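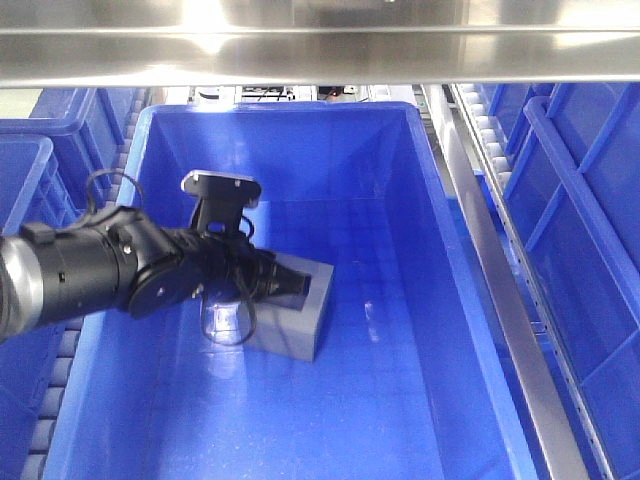 I help run the range at a nine-hole course called Campos, and we are trying to work out how many golf balls to keep in rotation. We own 1662 range balls right now and lose a fair number into the pond and the trees behind the fence. After pickup, everything gets washed before it goes back out. By late afternoon on a busy day in October the dispenser is running low and I am out on the cart again with people still hitting. Is it time to buy more, or should I be picking up more often? Small bucket is 40 balls.
Yusri Chong

Home Ask Topics Course Care Range and Practice Sign in

Nadhirah Rahman
Count buckets before you buy anything. Write down how many you sell between opening and your first pickup, and do that for two weeks. If you go through 700 balls before noon, you have enough and the problem is your pickup times. If you're closer to the full amount by then, order more. We were in the second group and added 200 at a time until the afternoon shortage went away. Buy the same model you have now if you can, because mixed balls get complaints.
Also pull the cracked ones while you're at it. We check ours after washing, and a bad ball goes in a separate pail. Ours had not been sorted for years and the count on paper was well off from what was usable.
For the pond, ask whether anyone local will dive it and take a share of the balls. It cost us nothing.

Jasel
pick up at 2 and again at 5, worked for us. also close one end of the tee when it's slow so the balls land in the same area, the cart run is a lot shorter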